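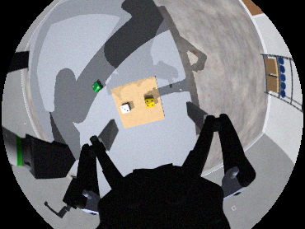

Projet Sodance — cahier de laboratoire, équipe perception et planification
Samedi 10 février

Objet : reprise de la série de simulation 207 après mise à jour du module de perception Addo. Planificateur Brillura inchangé, simulateur Pruken inchangé, mêmes graines aléatoires que lors de la série précédente.

La modification d'Addo porte sur le modèle de projection de la caméra embarquée. L'ancienne version redressait l'image circulaire avant la détection et perdait au passage la couronne extérieure du champ. La nouvelle travaille directement dans le repère circulaire et ne convertit en rayons que les contours retenus. Le temps de calcul par image diminue, ce qui était attendu. Il reste à établir que les poses estimées ne se dégradent pas pour les petits objets, les dés en particulier, dont les points sombres sont parfois pris pour des trous dans le masque. Le dé blanc avait posé cette difficulté avec l'ancienne version ; le dé jaune, pas encore à ce jour.

Le masque propre du robot a été régénéré. Il doit couvrir les doigts de la pince dans toute leur course. La version livrée avec Addo ne tenait compte que de la position fermée, de sorte que les doigts ouverts étaient proposés au planificateur comme obstacles. Brillura refusait alors toute descente, sans message explicite. Le fichier corrigé est déposé dans le répertoire commun ; l'ancien est conservé sous son nom d'origine jusqu'à validation.

Essai A. Vue embarquée seule, 200 exécutions. Trajectoires d'approche valides dans tous les cas, à l'exception de 12 exécutions interrompues par le contrôleur. Ces interruptions ont la même signature : saut de l'estimation de pose au moment où l'ombre du bras traverse l'objet visé, suivi d'un dépassement du seuil de vitesse au poignet. Le filtre temporel est donc en cause autant que la détection. Son gain avait été fixé en mai sur des configurations sans ombre portée et n'a pas été revu.

Essai B. Ajout de la vue externe fixe. La difficulté est d'une autre nature. Lorsque le bras se replie au-dessus de la table, le coude et l'avant-bras masquent une bonne partie de la zone de préhension. Du bloc de teinte bois ne subsiste alors qu'un coin, et Addo ajuste son modèle géométrique sur ce seul coin avec une confiance nettement trop élevée. 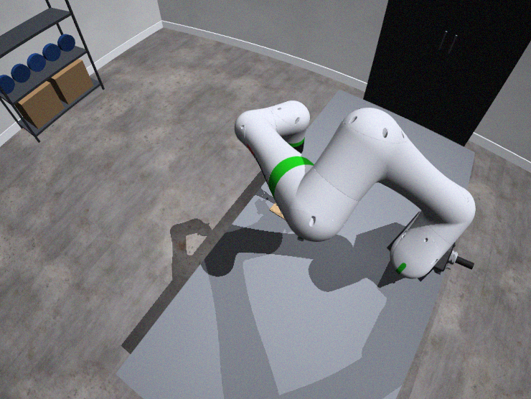
Une remarque ajoutée en marge à la relecture demande si la confiance ne devrait pas être calculée par Brillura, qui connaît la configuration articulaire et peut donc prévoir l'occultation, au lieu d'être laissée à Addo. Le même commentaire rappelle que le format d'échange entre les deux modules comporte un champ de visibilité, toujours transmis à la valeur 1.

La proposition est retenue pour examen. Elle suppose que la géométrie du bras soit projetée dans la vue externe à chaque cycle, opération que Pruken effectue déjà pour le rendu et dont le résultat peut être lu sans surcoût notable. Sur la plateforme réelle, il faudrait passer par le modèle cinématique, avec une erreur d'étalonnage à chiffrer. En attendant, le champ de visibilité sera renseigné par un script intermédiaire qui compare l'aire visible de chaque objet à son aire attendue.

Premier passage du script sur quelques images de la série. La pièce de bois claire, en partie cachée par l'avant-bras et le coude, est désormais signalée comme incomplète et sa pose n'est plus transmise. Le petit bloc vert, au contour du coude, est un cas plus délicat : sa silhouette touche celle du bras et la segmentation hésite sur la limite commune.
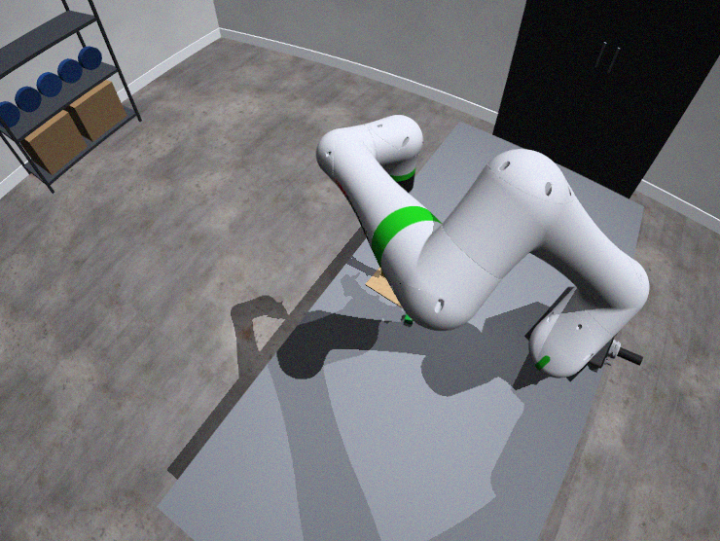

Deux réglages ont été essayés pour cette limite. L'érosion du masque du bras de 2 pixels rétablit le contour du bloc, au prix d'un liseré blanc classé comme objet inconnu le long des segments. La dilatation supprime le liseré et ampute le bloc. Le premier réglage est conservé, avec un filtre d'aire minimale en aval.

Les bandes vertes du bras demandent une précaution supplémentaire. Le seuil de couleur employé pour le bloc vert les accepte également dès que le masque propre est décalé d'une image. Un horodatage commun entre l'état articulaire et l'image a été ajouté côté Pruken ; la correction est à vérifier sur la série complète.

À faire :
— relancer l'essai A avec un gain de filtre réduit, à graines identiques ;
— documenter le refus silencieux de Brillura et demander un code d'erreur ;
— transmettre le champ de visibilité dans les journaux, y compris lorsque la pose est rejetée ;
— reprendre l'essai B avec le script intermédiaire, ombres activées puis désactivées.

Les journaux bruts de l'essai A sont archivés. Ceux de l'essai B restent sur le poste de calcul, le transfert étant en cours à la clôture de cette page.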